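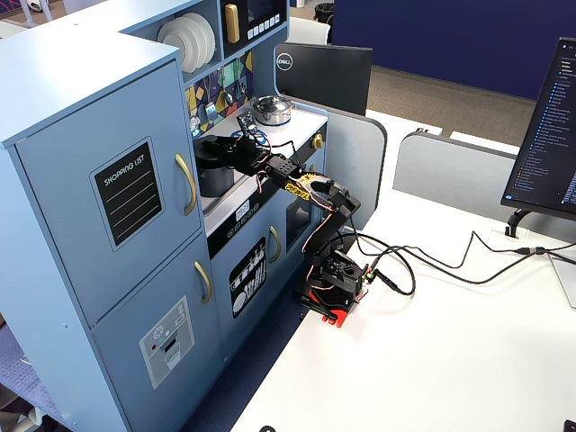

A light blue play kitchen is the newest thing on the shelves at the Pronen toy library, which reopened in April after a winter of repairs to its roof. The kitchen was bought with money raised at the Flustach street fair and can be used on site by any family with a library card.

Remo Steiner, who runs the toy library, said the old kitchen had been repaired too many times to be worth keeping. Its doors had come off and most of the dishes were lost.

"We had 23 families ask for a kitchen in our last survey," Steiner said. "Trains came second, a long way back."

The new one has a refrigerator with upper and lower doors, a microwave, an oven and a white countertop with a sink. Plates stand upright on an open shelf, and the wall behind the counter has a bright geometric pattern.

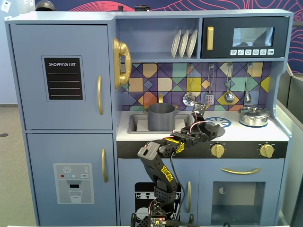 *The play kitchen, with utensils hanging above the counter and a shopping list panel on the refrigerator.*

Fadi Hourani, a parent from Wegener Street, put the kitchen together over 2 evenings. He said the panels went up quickly but the doors took nearly 55 minutes to line up.

"The hinges are small and my hands are not," Hourani said.

Pots and plates stay with the kitchen and do not go out on loan. Steiner said the library may add play food later in the year — a box of it has been promised by the Nastari nursery school, which is clearing out a storeroom.

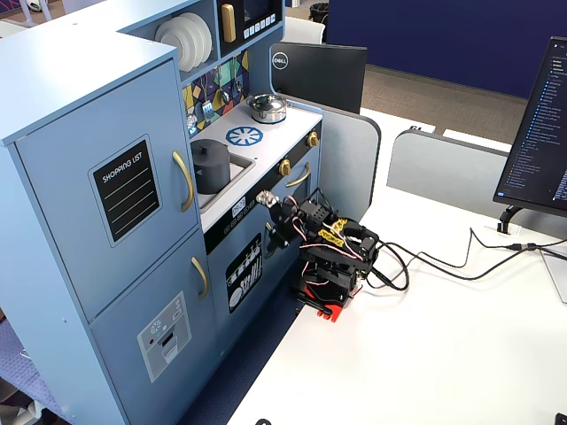 **Do children need to book a time to use the kitchen?**

Booking is only needed for groups of 6 or more. Everyone else can come in during opening hours and take turns.

Cleaning is done at the end of each afternoon, when the pots and plates are washed and put back. Parents are asked to tell the front desk about anything cracked or missing before they leave.

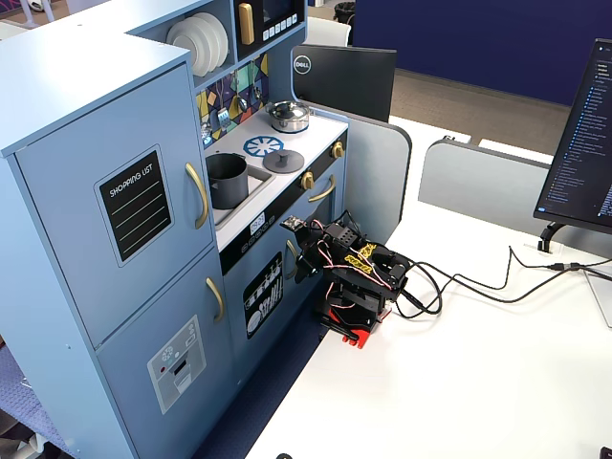 ## Old kitchen parts

Steiner still has the shelves and one door from the old kitchen. Anyone who wants them for a project can ask at the front desk before the end of the month. What is left after that will go to the recycling center.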